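自宅観測点の通風筒更新について

2020年11月25日

本ブログにおいて継続して報告している自宅観測点の気温・湿度観測について、去る9月に通風筒を更新しました。以下に、更新の経緯、製作した通風筒の仕様、旧装置との並行観測の結果、ならびに今後の運用方針を記します。なお、気圧計および雨量計には変更がありません。過去の観測値を参照されている方は、末尾の「公開データの取り扱い」も併せてご確認ください。

更新の経緯

当観測点では、開設以来、市販の白色樹脂製の自然通風シェルターに温湿度センサーを収めて観測を行ってきました。自然通風式は電源を要せず、保守も容易である一方、風の弱い晴天日には筒内の空気が滞留し、日射の影響で気温が高めに記録されることが広く知られています。当観測点は南側が開け、北側を住宅の外壁で塞がれた敷地にあり、日中の風通しは良好とは申せません。

昨夏の記録を整理した際、晴天日の正午前後において、近隣のHoshino観測点(Pomcombe観測会の会員が運用する個人観測点)との差が一方向に偏っていることを確認しました。曇天日および夜間には偏りがほとんど見られず、日射に起因する誤差である可能性が高いと判断しました。センサーの経年変化も疑い、予備のセンサーと交換して一か月ほど様子を見ましたが、傾向は変わりませんでした。

この結果を観測会の例会で報告したところ、強制通風式への移行について複数の助言をいただきました。とりわけThịnh Tôn氏からは、氏がご自宅で使用している二重管式通風筒の図面を提供していただき、今回の製作の基礎といたしました。ここに記して謝意を表します。

設計の方針

製作にあたり、次の条件を設けました。第一に、入手の容易な材料のみで構成し、破損時に同等品で修理できること。第二に、旧シェルターの支柱および取付金具を流用できること。第三に、ファンが停止した場合にその事実が記録に残ること。

第三の条件は、強制通風式に特有の弱点を考慮したものです。通風が止まった通風筒は、自然通風式のシェルターよりも筒内の温度が上がりやすい場合があります。停止に気付かないまま観測を続けると、誤差の大きい値が正常値として蓄積されることになります。このため、ファンの回転信号をデータロガーに取り込み、気温・湿度と同じ時刻で保存する構成としました。

構造

通風筒は、外筒と内筒からなる二重管です。いずれも塩化ビニル管を切断したもので、内筒の呼び径は50です。外筒と内筒の間隔は三か所のスペーサーで保持しています。空気は下端から吸い込まれ、センサー部を通過した後、上端のファンによって側方へ排出されます。ファンをセンサーより下流に置くことで、モーターの発熱が測定値に及ばないようにしています。

外筒の外面は白色の塗料で二回塗装しました。内筒の外面にはアルミ箔テープを貼り、内筒の内面はつや消しの黒としています。内面を黒とした理由については複数の方からご質問をいただきましたので、次の項で説明します。

上端には傘を設け、排気口への雨の吹き込みを防いでいます。傘は外筒より二回り大きい樹脂製の皿を流用し、外筒との間に指二本分の隙間を確保しました。当初はこの隙間を狭く取っておりましたが、試運転の段階で排気の抵抗が大きいことが分かり、寸法を改めました。

下方からの反射について
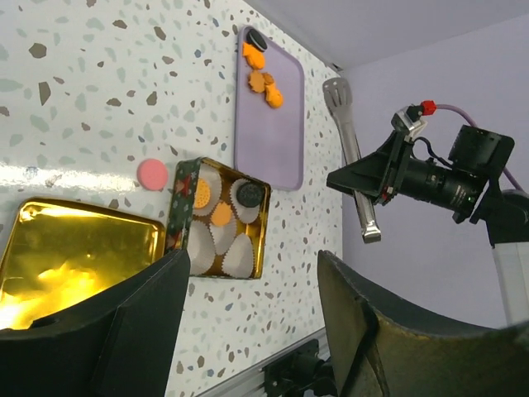
通風筒の日射対策では、上方および側方からの直達光に注意が向きがちですが、当観測点のように地面の一部がコンクリートである場合、下方から吸込口に入る反射光も無視できません。吸込口は構造上開いている必要があり、ここから入った光は内筒の内壁で反射を繰り返しながらセンサーに達します。内壁に光沢があれば、その光はほとんど減衰しません。菓子の缶の金色の蓋を裏返して机に置くと、内側の面が黄色や橙色の強い光を返すことがありますが、磨かれた金属面が内壁にある筒では、これと同じことがセンサーの周囲で起こるとお考えください。内壁をつや消しの黒とすれば光は壁面で吸収され、吸収された熱は通風によって運び去られます。ただし、この処置が有効であるのは十分な風量がある場合に限られます。

吸込口の下には、外筒の直径より広い円板を遮光板として取り付けました。円板の上面は黒、下面は白です。遮光板と吸込口の距離が近いと吸気を妨げ、遠いと斜め下方からの光を遮れません。三種類の距離を試し、吸込口の風速が遮光板のない状態とほぼ変わらない範囲で、最も近い位置を採用しています。

センサーおよびデータロガー

温湿度センサーには、従来と同じくZumance製の基板型を使用しました。並行観測の期間中、旧シェルター側にも同型のセンサーを置いています。両者はあらかじめ室内の断熱箱に並べて一昼夜記録し、器差を求めたうえで補正しました。

湿度については、飽和塩法による簡易な点検を行いました。密閉容器に塩化ナトリウムの飽和溶液とセンサーを入れ、室温が安定した部屋に置いて値が落ち着くのを待つ方法です。同様の点検を塩化マグネシウムでも行い、低湿側と高湿側の二点で旧来の補正式が引き続き使用できることを確認しました。溶液がセンサーに触れないよう、容器内に網の棚を設けることをお勧めします。溶液には必ず溶け残りの塩がある状態を保ってください。

データロガーはStellumの四チャンネル機を継続使用しています。従来は二チャンネルが未使用であったため、そのうち一つをファンの回転信号に割り当てました。残る一つには、将来、地中温度計を接続する予定です。

記録間隔は従来どおり十分です。各時刻の値は、直前一分間の測定値の平均としています。強制通風にすると温度変化への応答が速くなり、瞬間値では風の乱れによるばらつきが目立つため、この点は今後見直す可能性があります。

電源と費用

ファンは直流の小型軸流型で、屋外用の防滴電源箱から給電しています。配線は既設の雨量計用の管路に通しました。信号線と電源線を同じ管路に収めることには雑音の懸念がありましたが、遮蔽線を用いたところ、記録値に異常は認められていません。

製作に要した費用は、手持ちの材料を除いて3,000円ほどです。このうち半分近くをファンが占めました。安価なファンも流通しておりますが、屋外で連続運転する用途では軸受の寿命が観測の継続性を左右しますので、玉軸受のものを選定しています。予備を一台購入し、乾燥剤とともに保管しました。

並行観測の結果

新旧両装置を支柱の左右に取り付け、吸込口とシェルター中央の高さを揃えて、17日間の並行観測を行いました。降雨中および降雨直後の記録、保守作業中の記録、ならびにロガーの時刻合わせに伴う欠測を除き、比較に用いたのは1,309組です。

夜間については、新旧の差は小さく、センサーの器差補正後に残る誤差と区別できませんでした。風の弱い晴れた夜には旧装置の方がわずかに低くなる傾向があり、シェルター自体の放射冷却によるものと考えられます。

日中については、曇天時の差は夜間と同程度でした。晴天時には旧装置が高い値を示し、その差は風が弱いほど大きくなっています。最も差が開いたのは、いずれも正午を少し過ぎた時間帯でした。太陽高度が最も高い時刻より遅れているのは、周囲のコンクリート面の加熱が影響しているためと推測していますが、今回の資料のみで断定することは控えます。

日最高気温に限ると、晴天日はすべて旧装置が新装置を上回りました。一方、日最低気温の差は多くの日で表示桁の範囲に収まっています。従来の記録を平年的な比較に用いる場合、最高気温には日射による誤差が含まれることをご承知おきください。

相対湿度についても、気温の差に対応した違いが見られました。旧装置では日中に気温が高く出る分、相対湿度が低く記録されています。水蒸気圧に換算して比較すると新旧はおおむね一致しており、湿度センサーの側に問題があったわけではないことが分かります。

応答の速さに関しては、日没前後および寒冷前線の通過時に違いが顕著でした。前線の通過は期間中に一度のみでしたが、新装置の気温が先に下がり始め、旧装置がこれを追う形となりました。急変時の時刻を論じるには、強制通風式の方が適しています。

保守

運用開始後に必要となった保守は、現在までのところ軽微なものにとどまります。遮光板の上面には細かな土埃がたまりますので、月に一度、湿らせた布で拭き取っています。吸込口の縁に蜘蛛が糸を張ることが多く、放置すると風量が低下するため、雨量計の点検と同時に確認することとしました。

ファンについては、回転信号の日平均を月ごとに比較し、低下が続く場合に交換する方針です。運用開始時の値は観測簿の表紙裏に記入しました。観測簿は引き続き紙で作成し、点検の日時、天候、作業内容、気付いた事項を手書きで残しています。

補修用の小部品(スペーサー、ねじ、結束材、予備の端子)は、従来引き出しに分散して保管しておりましたが、この機会に一か所へまとめました。容器には菓子の空き缶を充てています。深さがあり、蓋の閉まる缶であれば十分に用を足しますが、屋外の物置に置く場合は結露に注意し、乾燥剤を同封してください。

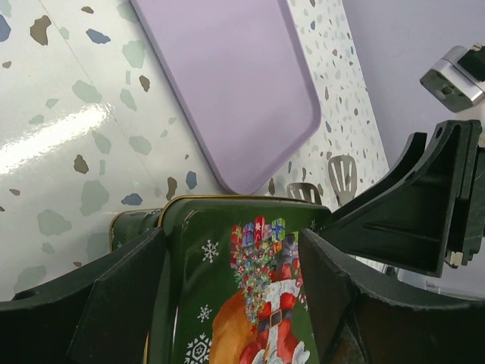
公開データの取り扱い

新装置による気温・湿度は、並行観測の終了後の分から正式な観測値として公開しています。並行観測期間中については、連続性を考慮して旧装置の値を正式値とし、新装置の値は参考値として別表に掲げました。

過去の観測値に対する遡及補正は行いません。日射による誤差は風速と日射量の双方に依存しますが、当観測点では開設当初の日射量を測定しておらず、補正の根拠となる資料が不足しているためです。過去の月別値には、測器の種別を示す記号を付しました。自然通風式による値には「N」、強制通風式による値には「F」を記しています。一覧表を保存されている方は、お手数ですが新しい版に差し替えてください。

ファンの停止が記録された時間帯の値は、原則として欠測とします。ただし、夜間で停止が一回の記録時刻にとどまる場合は、前後の値を確認のうえ採用することがあります。その際は備考欄に明記します。

今後の予定

冬季に向けて、着雪時の挙動を確認する必要があります。傘と外筒の隙間に雪が詰まった場合、排気が妨げられるおそれがあります。当地では積雪の機会が限られるため、観測会の会員のうち降雪地にお住まいの方に、同じ図面による製作と試験をお願いしています。結果がまとまり次第、本ブログでもご紹介する予定です。

また、春までに全天日射計を自作し、旧シェルターを残したまま両者の差と日射量との関係を調べたいと考えています。旧シェルターは現在も支柱に取り付けてあり、記録を継続しています。

図面の提供をご希望の方は、連絡欄からお申し出ください。原図の作成者であるThịnh Tôn氏の了解を得ておりますが、再配布の際には出典の記載をお願いいたします。寸法はすべてミリメートルで、外筒の切断長のみ初版に誤記がありました。初版をお持ちの方には訂正版をお送りします。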